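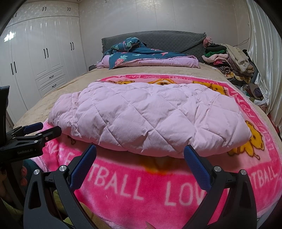 图1 双指手持夹爪，指尖蓝色纹理软垫；前方为叠成长方形的浅粉色绗缝衣物。

第3讲　手持夹爪的制作与家中试用
课程：家用自动化小制作（Skellach 共享工坊）
讲义整理：Mervyn Tapley

一、本讲内容

上一讲做完了手柄外壳和扳机，本讲接着做手指、指尖软垫和开合测量，然后把夹爪带回家，在床上和柜子前试夹衣物。没有做完外壳的同学可以先借工坊架子上的备用手柄，接口一样，只是扳机偏紧。

本讲需要两个晚上。第一个晚上在工坊打印和装配，第二个晚上在家里试用和记录。打印件请提前排队，12月工坊的打印机晚上都比较满，PETG 的料盘放在靠门的柜子里，用完放回干燥箱。

二、几个名词

开度：两指软垫表面之间的距离，完全闭合记为零。
行程：扳机从松开到按到底，开度变化的总量。
回差：手指换方向时，扳机动了而手指还没动的那一段。
指根：手指与机身连接的部位，螺丝装在这里。
软垫：贴在指尖内侧的弹性片，直接接触物体。

后面的记录表都用这几个词，请不要自己换说法，否则合并数据的时候要逐条改。

三、手指的形状

双指夹爪的手指可以做成直的，也可以做成弧形。直指容易画，容易打印，夹书、夹盒子都够用。夹叠好的厚衣物时，直指的中段会先碰到衣物边缘，软垫反而贴不上去。弧形手指在中段向外让开，衣物的厚边可以进到两指之间，由指尖的软垫去夹。图1里的两根黑色手指就是弧形，中间留出空当。

画弧形手指时注意以下几处：

弧的内侧要连续，不要有台阶。台阶会勾线头，也会勾毛绒毯子的绒。

指根处加厚。受力最大的地方在指根，打印件断裂大多发生在螺丝孔旁边的那一层。上一期有三根手指断在这里，都是因为填充率设得太低。

打印方向让手指平躺。竖着打层与层之间的结合面正好垂直于受力方向，夹几次就裂。

左右两根手指请画成镜像，并在背面刻上 L 和 R。外形看着对称的两根手指，螺丝沉孔的朝向并不相同，装反了沉头会凸出来。

四、指尖软垫

软垫的作用有两个：增加摩擦，以及让接触面顺着物体变形。工坊有硅胶片和 TPU 打印件两种材料可选。

硅胶片：剪好直接贴，摩擦大，容易粘灰和绒毛。每试一轮要用湿布擦一次，擦完等表面干透再用。

TPU 打印件：可以在表面做纹理，脏了拆下来水洗。纹理太深会在缎面衣物上留印子，建议先用旧衣服试。

颜色选与手指反差大的。黑手指配蓝垫、黄垫都可以，配黑垫的话，回看录像时很难判断指尖到底碰到衣物没有。

粘贴步骤：先用酒精擦指尖，晾干；贴双面胶，压住一分钟；软垫从指尖往指根方向贴，前端与指尖齐平，不要探出去。探出去的部分会先折弯，夹薄布时只夹到软垫自己。

五、装配

1. 把轴承压进机身的孔里。用台钳慢慢压，不要用锤子敲。
2. 装齿轮，两个齿轮的标记点对齐。
3. 装手指，先穿螺丝，不拧紧。
4. 空按扳机，看两根手指能否同时到达中线。差一个齿就拆下来重装。
5. 拧紧指根螺丝。拧到手指左右没有晃动、扳机松开后能自己弹回为止。拧过头手指会发涩，退四分之一圈。
6. 在螺丝头和机身上用油漆笔画一条连续的线。试用后看这条线有没有错开，就知道螺丝松没松。

第5步最花时间。Wayne Sedgwick 的做法是垫一片尼龙垫圈，拧紧以后仍然顺滑，垫圈在 Vunitz 的零件盒里，盒盖上写着尺寸。垫圈装在手指与机身之间，装到螺丝头下面没有用。

六、开度测量

编码器用 Vunitz 套件里的磁编码器，主板用 Mellor 板，记录程序是工坊自己写的 Teleo。接线图贴在工作台侧面，讲义里不再重复。

采样率设为200赫兹。再高对手动操作没有意义，文件会变大，存储卡写入也可能跟不上。

标定按下面的顺序做：

扳机松开，等读数稳定，记为“全开”。
扳机按到底，两片软垫刚好贴合，记为“闭合”。
用工坊的塑料量块夹15毫米，读一次。
松开，再夹一次同一个量块，再读一次。

两次读数相差2毫米以内算合格。超出的话先检查指根螺丝，再检查磁铁有没有粘正，最后才去改程序。软垫本身会被压扁，所以读15毫米量块时力气要轻，指尖碰到量块两侧就停。

换软垫以后必须重新标定。硅胶片和 TPU 件厚度不同，沿用旧的零点，整个文件里的开度都会偏。

七、家中试用

试用对象用叠好的衣物。衣物比盒子难夹，形状会变，边缘有好几层，夹得浅了只带起最上面一层，夹得深了又会把下面的毯子一起夹起来。

准备：

选一张床或者一张大桌子，衣物放在手够得到的地方。床上铺着毛绒毯子也可以照常试，注意指尖不要压进绒里。

衣物叠成长方形，开口的一边朝外或者朝里都行，但要写进记录。

手机静音。夹爪的线从手腕内侧走，不要从衣物上面拖过去。

检查存储卡余量。

动作：

（1）接近。全开状态，指尖停在衣物边缘外侧，略高于支撑面。这一步停一下，回看数据时好找起点。

（2）进入。手腕向前送，让衣物边缘进到两指之间。绗缝衣物表面一格一格地鼓起来，指尖容易顺着缝线滑，可以让软垫落在鼓起的格子上，避开缝线。

（3）闭合。慢按扳机，看到衣物被压薄以后再多按一点。

（4）提起。先提一角，确认各层都跟着上来，再整体离开支撑面。

（5）放下。先让衣物底面接触支撑面，再松扳机。悬空松手，叠好的形状会散。

每件衣物做15次，中间散开了就重新叠，重新叠的那一次在备注栏写“重叠”。失败的不要删，后面分析要用。

双手各拿一只夹爪的同学，请把左右两只的文件分别命名，左为 L，右为 R，开始前两只夹爪同时闭合一次，作为对齐时间的记号。两根手柄靠得近的时候指尖容易互相碰，可以让一只负责压住衣物，另一只负责夹边。

八、常见问题

手指闭合后软垫错位，一高一低。
多半是指根螺丝一边紧一边松。松开两边，让软垫自然贴合，再轮流拧紧。

衣物被夹起来以后慢慢滑落。
先擦软垫。擦过还滑，把夹持位置往里移。仍然不行，换有纹理的软垫。

只夹到最上面一层。
接近时指尖太高。手腕放低，让下面那根手指贴着支撑面进去。

毛绒毯子被一起带起来。
和上一条相反，指尖压得太深。可以先用另一只手把衣物边缘抬一点，熟练以后再去掉这个动作。

开度曲线上有毛刺。
检查编码器的线。线在扳机旁边反复弯折，绝缘皮没有破，里面的铜丝也可能断了几根。换线之后把线用扎带固定在手柄上，留一点余量。

程序报“丢帧”。
先换存储卡。Mellor 板上的指示灯闪得不均匀时，拔掉其他外设再试。

扳机回弹慢。
弹簧装反，或者外壳合缝的地方夹到了线。拆开看一眼再合上。

九、记录格式

每次试夹写一行，各栏依次为：序号、衣物、开口方向、软垫材料、结果、备注。

结果只填三种：成功、滑落、带层。“带层”指夹到的层数和预想的不一样，包括只夹到一层，也包括把毯子夹起来。

填写的样子：

1　厚外套　朝外　TPU　成功
2　厚外套　朝外　TPU　带层　毯子被带起
3　厚外套　朝外　TPU　滑落　软垫有绒毛，擦后继续

衣物名称写种类就可以，不用写颜色和牌子。文件名用“姓氏_序号”，放进共享盘本讲的文件夹。

十、安全和收尾

打印件的毛边要磨掉，指根内侧尤其要磨，扳机手的食指会经过那里。

家里有小孩的，夹爪不用时断电，手指合上再放。电池充电时不要放在床上或者衣物堆旁边，放在瓷砖地面或者金属托盘里。

试用结束后拆下软垫，看背面的胶有没有起边。看螺丝上的油漆线。油漆线错开的，写进备注，下一讲带来一起处理。

十一、作业

完成一只可以正常开合的夹爪，标定合格。

选两件厚薄不同的衣物，各做一组试夹，交记录表和数据文件。

从失败的记录里挑一次，把开度曲线打印出来，在上面标出接近、闭合、提起三个时刻，写几句话说明哪一步出了问题。手写可以。

下一讲做腕部支架，需要带上本讲的夹爪、一把内六角扳手和充好电的电池。支架的打印文件已经放在共享盘里，左手使用的同学请拿文件名带 L 的那一份。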